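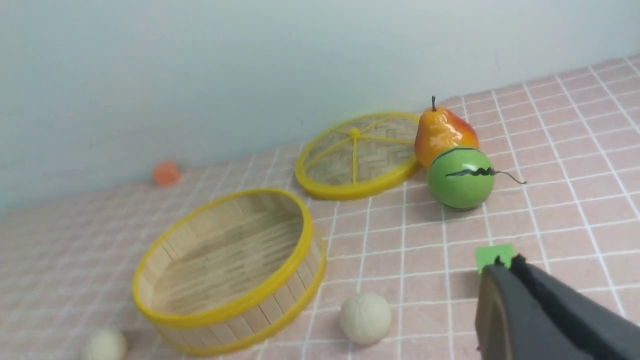 Bamboo basket with lid, play fruit, pink tiles

Peltholm Home Forum > Kitchen and Tiles > Grout on pink tiles, bamboo basket question

haltu_marten
Posts: 28
Good evening to all. We have these pink square tiles on the worktop, with white grout. I would like to change the grout to a light grey, because I find the white too strict beside the blue-grey wall. My wife prefers it white. Second question, for the basket with the yellow rim: how do you clean the woven bottom? Crumbs go between the strips and stay there.

tilewright68
Posts: 3461
Leave the white. Grey grout makes pink look dirty, I have seen it in two kitchens in Blackburn. A grout pen is enough when it gets dull.

ovenglove
Posts: 13
I don't agree. Ours is pale grey with pink and it is very calm to look at. Do one corner first and live with it for a month.
For the basket, a dry toothbrush, along the strips and never across.

tilewright68
One corner first means you scrape it out again later. Good luck with that.

jorkley_jam
Is that the steamer type of basket? We had one with a similar lid, with the little knob in the middle. I rinsed it quickly and stood it on its side near a window. Don't soak it, mine went black at the bottom.
Also the pear is nicer than the real ones in Haltutville market this May.

haltu_marten
Thank you for the answers. I don't know if it is a steamer – for us it is only the fruit basket of the children's shop game. The toothbrush I will try tonight. About the grout we are still discussing at home.

ovenglove
Tell us which colour wins.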